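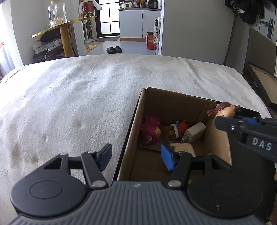
Toy and Small Goods Collection Now Open

The spring collection for the Prindham toy swap is open, and boxes are already coming in. Last year we handed on 896 items. This year we would like to reach 1,000, and we have more shelf space at the Brorwood building to do it, so please have a look through closets and under beds before the end of March.

What we take: plush toys, dolls, figurines, small plastic animals, cars, puzzles with all their pieces, board games, and building bricks in any quantity. Bricks can be mixed. We sort them by size here and sell them on by the bag.

What we can't take: car seats, cribs, bike helmets, anything with a cracked battery cover, and magnets small enough to swallow. Stuffed toys larger than a couch cushion are also a problem, as they don't fit the shelves and tend to stay with us all year.

How to pack

An ordinary open cardboard box is fine. Please don't use trash bags. They split on the stairs, and twice last year a bag of toys was put out with the garbage by mistake.

Keep each box under 15 pounds. Put the hard things at the bottom and the plush on top. Dolls with long hair travel better if the hair is tied back with a rubber band or a piece of yarn. If a doll has lost its clothes, send it anyway. Mahtab Hosseinzadeh has a drawer of spare outfits and will match them up.

Wash plush toys if the label allows it and let them dry all the way through before they go in the box. Wipe plastic toys with warm soapy water. We don't have a sink in the sorting room, and anything sticky has to go home with somebody to be cleaned.

Chargers and adapters

We had a lot of loose power adapters last year and could not tell what most of them belonged to. If an adapter goes with a toy, tape the two together or put them both in one clear bag with a note. If you have adapters that don't go with anything, leave them out of the toy box and drop them in the gray bin by the Brorwood side door. Batteries should come out of everything. Those go in the coffee can next to the bin.

Labels

Write the age range on the side of the box with a marker, not on the lid flaps, which get folded under when we stack. "Under 3," "3 to 7" and "8 and up" are the only groups we use. A mixed box should just say "mixed." Names are not needed unless you want the box back, in which case write your last name and phone number on the same side.

Drop-off

Boxes can be left at Brorwood or at the Bakhtiari bakery on the corner, which has kindly given us the space behind the counter again. The bakery can hold only a few boxes at once, so if you have more than two, bring them to Brorwood. Futex has given us 500 stick-on price tags, and the sheets are in the top drawer of the sorting table.

The first sorting session is on 17/03/2020. Bring scissors and a marker if you have them. There is coffee, and the side door will be propped open. Questions about what we can accept should go to Mahtab, who keeps the full list.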